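3.2 Attendance and group-stage results

We looked at whether home crowds changed the number of points taken in the group matches. The records cover 80 matches in the regional cup, played by clubs from Stostov, Drostis and Kilden. Tokarz and Ostrowski used the same records in their earlier work on late goals, but they left out matches played on neutral grounds. We kept them in.

Crowds were split at 2,000. The largest crowd was 3,011, for the second meeting of Stostov and Kilden, and the smallest was 130. Home teams won more often in front of the larger crowds, but the gap became small once we allowed for league position. Drostis drew most of its home matches whatever the crowd.

Two matches were stopped and replayed in November. For these we used the result of the replay and the crowd at the replay. Goals scored in the stopped matches were not counted.

Figure 4 has a speckled gray surface with a curved edge in front, and a darker, coarser one behind it at the upper right. 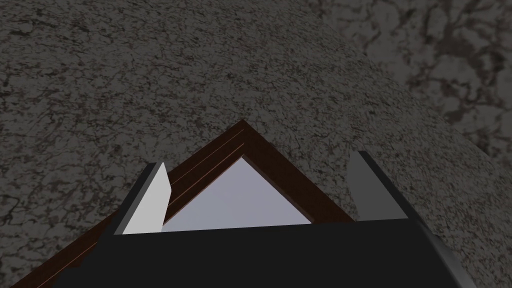
Figure 4. Granite-like texture, near surface and background.

3.3 Goal difference

Teams level on points were ranked by goal difference, then by goals scored. Head-to-head results were used only when both were equal.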